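Visita a la jornada de puertas abiertas de Giltcombe

18 de septiembre de 2025

Fuimos el jueves por la mañana, en el autobús que sale de la estación a las nueve menos cuarto. Giltcombe ocupa la planta baja de una antigua imprenta, con la entrada por el patio trasero, y se dedica a recibir ropa usada, revisarla, doblarla y devolverla a la venta. Abre al público dos veces al año. La anterior fue en julio y no pudimos ir.

En la puerta nos apuntaron en una lista y nos repartieron en grupos de 10. Al nuestro lo acompañó Nadja Eder, que lleva la parte de clasificación y habla un español muy correcto. El recorrido duró algo más de una hora.

Recepción y clasificación

La ropa llega en sacos numerados. El último que vimos abrir era el 368 del mes. Una persona lo vacía y aparta lo que no se puede aprovechar: prendas con manchas de pintura, elásticos vencidos, calcetines sueltos. Lo demás se separa por tejido antes que por talla, cosa que me sorprendió. Nadja explicó que al principio lo hacían por talla y que las etiquetas mentían tanto que acabaron dejándolo.

El punto se va a una sala aparte. La sarga, la loneta y el vaquero siguen por el pasillo hasta las mesas de doblado.

Mesas de doblado

Era la parte que más me interesaba. Se trabaja sobre tableros de madera, a la altura de la cintura, y cada prenda se extiende antes de plegarla. En los pantalones miran primero la cinturilla y las costuras, que es donde antes se nota el uso. Si un pespunte está abierto, la prenda se aparta para Aarti Dixit, la costurera, que viene tres tardes por semana.

El criterio de doblado es sencillo — un rectángulo compacto que se sostenga en el estante sin abrirse. Los vaqueros se doblan con el bolsillo de atrás a la vista, porque la gente los reconoce por ahí. Con las prendas oscuras tienen más cuidado por la pelusa y las dejan para el final de la tanda.

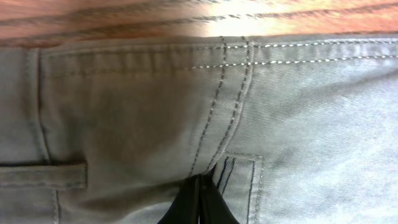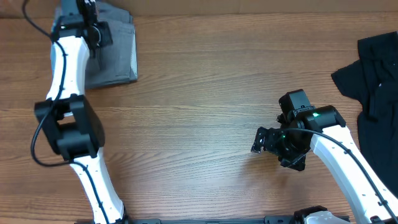
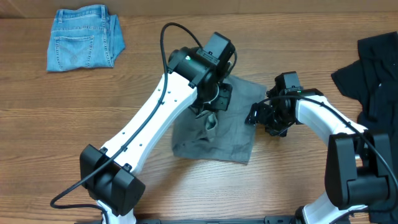 Sarga gris verdosa con pespunte blanco en la cinturilla, en la primera foto; en la última, vaqueros claros ya doblados y una prenda negra sin doblar.

Almacén y tienda

Del doblado se pasa al almacén, un cuarto largo con estanterías metálicas de la marca Druster hasta el techo. Urmas Ramanauskas nos enseñó el sistema de etiquetas: un color por semana de entrada. Lo que lleva 20 semanas sin salir se baja de precio, y si tampoco se vende va a un taller de trapos industriales, Uniyal, que lo recoge en furgoneta. Pregunté cuánto acaba allí y no supo darme una cifra.

La tienda está al otro lado de una puerta corredera. Es pequeña y está ordenada por prendas, con los pantalones en baldas y las camisas en barra. Hay dos probadores con cortina y un espejo entre los dos. Compré unos pantalones de loneta azul marino por 10 euros. Les falta un botón, que venía en una bolsita grapada a la etiqueta.

Preguntas del grupo

Una señora quiso saber si aceptan ropa de cama. La aceptan, pero solo los lunes y lavada. Otro visitante preguntó por las cremalleras. Las rotas no se cambian salvo en abrigos, porque en un pantalón el arreglo cuesta más que la prenda.

Datos prácticos

La entrada es gratuita y no hace falta reservar. El patio tiene adoquines y un escalón en la puerta, así que con carrito conviene pedir que abran el portón lateral. Hay café en la cantina Zolta, en la misma manzana, aunque cierra a mediodía. Para donar fuera de los días de visita, los sacos se dejan en recepción de nueve a una.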